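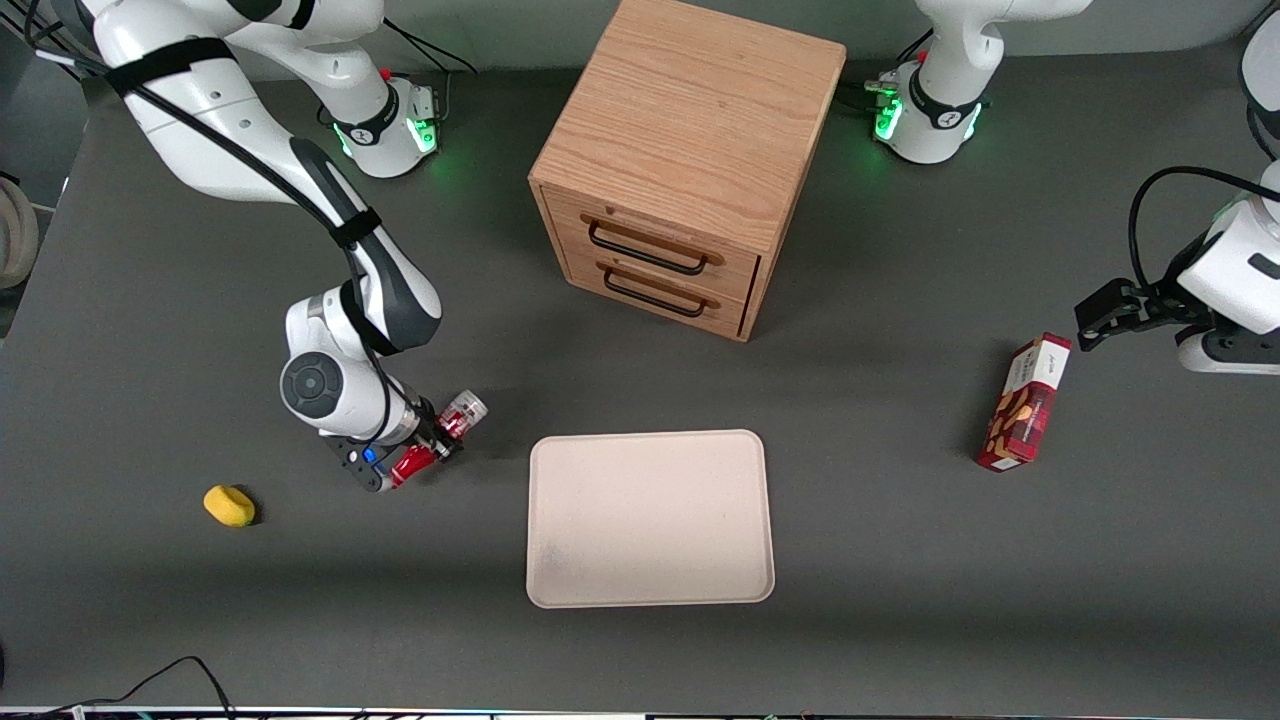
The small storage unit has become a fixed feature of the shared workplace, and its uses are seldom discussed until the biscuits run out. In many offices it is placed beside the kettle and left to fill of its own accord. A two-drawer cabinet in light oak, with plain black handles and a flat tray set in front of it, is a modest arrangement, yet it is sufficient for the refreshments of a small department. The drawers hold what is to be kept; the tray receives what is to be offered. A yellow sponge within reach completes the provision.

The Tirkola district offices adopted an arrangement of this kind in September, following a review of the common rooms on all 5 floors. The review found that cupboards of full height were generally unsuitable. Goods were pushed to the back, opened packets were forgotten, and staff brought in further supplies of items already held. The recommendation was for smaller furniture, placed on the table itself, with a limit of 2 drawers to each unit. The allowance for each room was set at 300 tirs of the office's internal credit, to be spent on food, drink and cleaning materials.

Drinks present the first question of order. Bottles are commonly stored upright in the belief that they must be, and a shallow drawer is then dismissed as useless. A sealed bottle with a screw cap may be laid on its side without difficulty, provided that it is not allowed to roll. Bottles intended for the same day should stand on the tray, where visitors can see what is available.

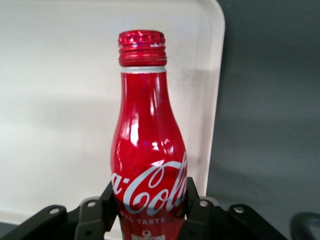
Coca-Cola in a red aluminium bottle, with a screw cap.

Metal bottles have found favour at the Tamura reading rooms, where glass is not permitted near the collections. They are light to carry and do not shatter if dropped. They do, however, show every fingerprint, and the house rules there ask that each be wiped with a soft cloth before it is set out for guests.

Dry goods require more attention. Biscuits in long, narrow boxes are best laid flat in the upper drawer, with the printed end towards the front, so that the contents can be identified without lifting each packet in turn. 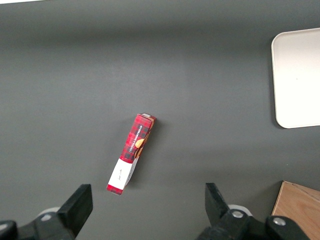
Once opened, a box should be moved to the tray and finished before another is begun. Where this is not possible, the inner wrapping should be folded down and the box returned to the upper drawer. The lower drawer is best reserved for unopened stock, napkins and spare sponges, the last of these in their wrappers and kept well apart from food.

The furniture workshop at Renitz, which supplied the Tirkola units, recommends that the drawers be emptied and wiped out every fortnight. Wood should be cleaned with a damp cloth and dried at once. The tray may be washed by hand in warm water. Tevano, where the same units have been in use for longer, has added a simple card inside the upper drawer on which each room records what has been finished and what is to be bought.

Further units will be delivered to the remaining Tirkola buildings before the end of the year. Rooms wishing to keep their existing cupboards may apply to do so in writing.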